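# Orçamento: braço primeiro ou garra primeiro?

### parafuso_m4

Pessoal, preciso de opinião de quem já gastou dinheiro nisso e se arrependeu. Estou montando a lista de compras de uma célula pequena de manipulação, um braço de mesa com garra paralela, para pegar peça variada e largar em outro lugar. O braço está decidido e aprovado (Habte, modelo de entrada, já em cotação). O resto é onde a coisa desanda.

Sobraram 800 euros para garra, câmera e fixação. A garra da Grostico custa 771. Sim, eu sei fazer a subtração, foi um momento triste.

Por enquanto estou só no simulador, com um braço genérico, e enchi a mesa de objetos chatos de propósito: funil tombado, pedra, mola comprida, uma moldura laranja com dois postes dentro.
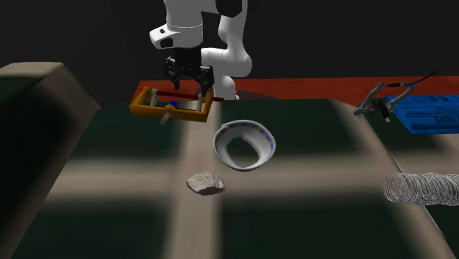

A dúvida é se compro a garra boa agora e deixo a câmera para outubro, ou se pego uma garra genérica de 500 e uso o troco numa câmera de punho decente. O meu chefe prefere a opção que cabe numa linha só da planilha.

### torque_e_tosse

Garra genérica. Você vai bater com ela na mesa na primeira semana, todo mundo bate. Melhor bater com a de 500.

E põe na planilha a placa adaptadora do flange. Sempre falta. A cotação vem linda, a garra chega, e os furos não casam com nada fabricado neste planeta.

### bancada7

Discordo do colega acima, com carinho. Garra genérica tem dedo com folga, e com folga você passa três meses culpando a calibração. Comprei uma da Stistivach pelo preço e acabei comprando a cara depois. Fiquei com as duas, a barata segura porta.

Agora, a câmera de punho eu não deixaria para outubro. Sem ela você não enxerga quanto espaço os dedos têm entre uma peça e outra. Você tem vista de punho no simulador?

### parafuso_m4

Tenho, e confesso que foi ela que me deixou inseguro. Com os dedos tão perto da câmera, um pedaço bom da parte de baixo da imagem é garra.
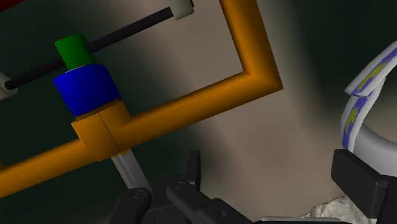

*Vista de perto no simulador: garra preta embaixo, moldura laranja com os cilindros azul e verde, anel estampado à direita.*

O poste cinza fica em parte escondido atrás de um dedo. Com garra mais larga imagino que piore. O catálogo da Grostico dá a abertura dos dedos em letra grande e a largura do corpo em letra nenhuma.

### torque_e_tosse

Então pronto, compra a câmera e põe fora do braço. Câmera fixa, num tripé, 2 parafusos. Punho é vaidade.

### bancada7

"Punho é vaidade" vai para a minha assinatura. Câmera fixa resolve até o braço entrar na frente, e ele entra.

### lista_de_compras

Entrando porque faço a parte do orçamento e já vi esse filme. Ninguém aqui perguntou o que precisa ser pego! A garra se escolhe pela peça mais ingrata. Se é aquela tigela ou caneca que sempre aparece, o que importa é o dedo entrar pela borda. Se é a moldura, importa a abertura contra a espessura da barra. Mede as peças, anota, e só depois abre o catálogo.

Outra coisa, pede à Stillthorpe o empréstimo de demonstração. Eles mandam, desde que você aguente o comercial ao telefone.

### parafuso_m4

Tigela tem, sim, e a moldura também. Na vista lateral os dois dedos apontam para a bancada logo atrás da moldura, e a tigela fica à esquerda dela, inclinada. Medi no modelo as barras e a borda da tigela, faltam o funil e a pedra — que não tem lado nenhum que preste.
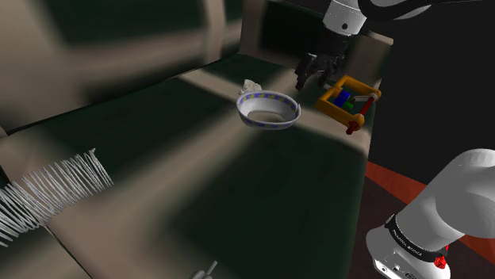 ### bancada7

A pedra é que manda, então. Dedo com borracha, e borracha é consumível: linha separada na planilha, senão em seis meses você está pedindo autorização para comprar borracha.

### torque_e_tosse

Mantenho a de 500. Mas concordo com a borracha, não sou um animal.

### parafuso_m4

Resumindo o pedido que vou mandar: braço Habte como estava, empréstimo da garra pela Stillthorpe antes de comprar qualquer coisa, câmera já, borracha e placa adaptadora em linhas próprias. O chefe vai reclamar das linhas. Volto quando chegar a cotação da placa.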